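## Standards corner: the fridge clause

Version 2 of the Breruddale house rules for simulated kitchen trials is out, and at 44 clauses it is now longer than the manual for any appliance it covers. Your editor has read all of it, with biscuits.

Most of the new material concerns success claims. Under the old rules a team could report that its arm "opened the fridge" and leave the rest to the reader's good nature. We had a look through last year's submissions and found the phrase covering everything from a door swung wide to a door that had shuddered a bit while the arm travelled through it. Clause 17 puts a stop to that. A report must now state the door angle at the end of the trial, whether the gripper was still in contact, and whether any link passed through a solid surface on the way. Physics engines are forgiving. Refrigerators in Plarnville are less so.

The other changes, briefly:

- **Seeds.** Publish the lot. "Representative seed" has been struck from the glossary.
- **Trial counts.** A minimum of 20 per task, failures included. Resets made by hand get logged as resets, even the embarrassing ones.
- **Start poses.** The arm's starting pose must be given in full. Parking the fingers a whisker from the target and calling it autonomous approach is still allowed, provided you say so.
- **Collision meshes.** If you simplified them, name the parts. Pikel users should note that the default export simplifies everything and mentions it nowhere.
- **Stills.** Renders must be labelled as renders in any report that leaves the building. The glossier the arm, the larger the label.

The clearance rule has caused the most muttering. Arm links must keep a declared margin from the appliance throughout the approach, and the margin is measured from the nearest shell surface, elbow included. Several teams had been measuring from the fingertips, those being the only part they were watching.
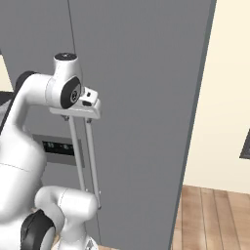

Ragab wrote in to say that the margin rule punishes small kitchens, and that a clause written for open-plan layouts will have everyone quietly modelling bigger rooms. It's a fair point, and the drafting group has agreed to look at a separate figure for tight spaces. Submissions close at the end of May. Please cite clause numbers, and keep the subject line civil.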